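4/8/21 – chore runs, Braddale house, Stillness build

Started late, licence server again. Steinar had the queue going by the time I got in so most of the morning was reading logs.

The question for this block, so I stop drifting: which of the ordinary jobs would we let the Mfaume policy do without someone hovering. Bathroom tidy, rubbish out, wipe down, doors. Render house only. Nothing goes across to the Prercombe rig until bathroom tidy is over 19 good out of a batch of 32, that's what we agreed with Nayeli and I'm writing it here because Steinar keeps remembering a smaller number.

Bathroom first. Job is put away the two blue things by the back wall, plunger stays where it is against the side wall, don't touch the loo.
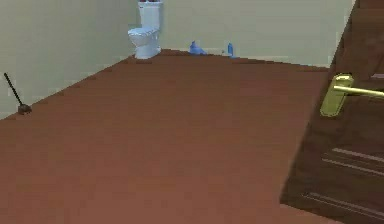
Reading time: 7 minutes

Batch result: 7 good. Not great. Reading back through the bad ones they nearly all go wrong the same way, planner wants to treat both blue items as the same class and reuses the grasp from whichever it did first. The slim upright one is fine. The other one it tries to pick up as if it were standing and just paws at it. Steinar says fix is in the grasp sampler, I think it's upstream, the label is wrong before the sampler ever sees it. Will run both. If the label is overridden by hand and it still paws at it then he's right and I owe him a coffee.

Plunger: left alone in every run I've opened so far. Good. Last month's weights used to go for it.

Also the dark wood door takes up a huge part of the view from down low, and the depth estimate goes funny near the brass lever. Shiny stuff. We knew that. Need to flatten the material on the handle plate or train with more of it, prefer the second as real houses have shiny handles and we can't sand them.

Rubbish. This is the one people always ask about when they visit (when will it take the bins out). Green bag on the light blue surface, pick up by the neck, carry past the sofa, drop at the back door. Picking up works more than I expected. The knot end is a decent target, dark and narrower then the rest, and Mfaume goes for it first try in most of the runs I watched. Carrying is where it falls apart. The bag is a rigid mesh in this build so it doesn't sag or swing, and I don't trust any carry result we get from it, good or bad.

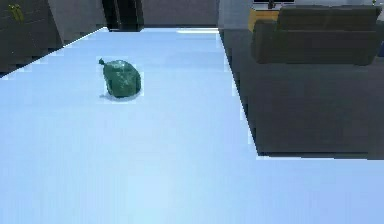

Steinar wants to switch on soft body for the bag. Slows the sim to a crawl. My view is do it anyway for a handful of seeds, start with seed 3469 because we have the full log for that one and can compare. A bag which doesn't sag tells you very little about a bag. At home mine splits about one week in three and no machine I've met has a plan for that, incl. the knot-tying half of the job, which we've quietly left off the chore list. Should be put back on the list even if the score is nil.

Wipe down. Dull but useful. Bare reddish-brown surface, pale wall behind, plan a coverage path and follow it. Coverage number looks lovely in the middle and goes bad along the far edge. Two dark fittings standing on that edge, one on the corner and one well off to the right, and the path planner leaves a big fat margin around each. A person would just go round them with a finger in the cloth. Tried shrinking the margin, got collisions in the log straight away. Put it back.

Other thing with wiping, we score area covered, not whether it's clean. No dirt model at all. So "wiped" means "moved over". Nayeli raised this ages ago and she was right. Needs to go on the slide for the Prercombe people or they'll read the number as something it isnt. 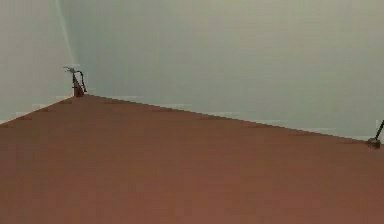 Doors

Left till last because I knew it would be annoying. Pink panelled one between the tiled bit and the room with the navy armchair. Starts part open, job is open it the rest of the way, go through, close it behind you. Bar pull instead of a lever so in theory easier, nothing to turn.

Approach from the tile side is the bad one. Door is nearly edge on, what the policy mostly gets is a strip of orange-brown timber with tile grout lines running at it from the left, and the pull is round on the other side facing the room. Sensible person hooks the edge with their fingers and swings it. Mfaume wants the handle because every demo had the handle.

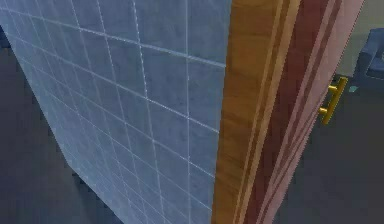
So it tries to reach around, jams its own elbow, replans, reaches around again. Watched one of these for a full timeout. Steinar went and made lunch.

Going to add "edge of door" as a legal contact and see what happens. Bit worried it'll then grab the edge of everything, cupboards, drawers, and we'd never ship something that shuts doors with its fingers in the gap. Ask Nayeli about a contact penalty on the hinge side.

To do
- hand label override on the blue items, rerun batch
- soft bag, seed 3469 only to begin with
- put knot tying back on chore list
- caveat on wipe score, slide
- door edge contact, seperate branch please, not main
- find out who changed the floor friction in April and why

Where I've got to on the big question: with someone in the room, I'd let it wipe. I would not let it near the bathroom yet. Doors no.

Comments

Nayeli Villca: Friction was me, sorry, meant to log it. Wheels were slipping in the Stillness hallway. Agree on the hinge penalty, I've got half of one written already, will push it to your branch.

Steinar Ketilsson: It's the sampler. Also the label is a bit wrong. But it's the sampler.

Nayeli Villca: Can the bathroom batch use the same seeds when you rerun with the override? Otherwise I can't compare it to the 7.

Steinar Ketilsson: Same seeds, yep. Queue's free after lunch tomorrow.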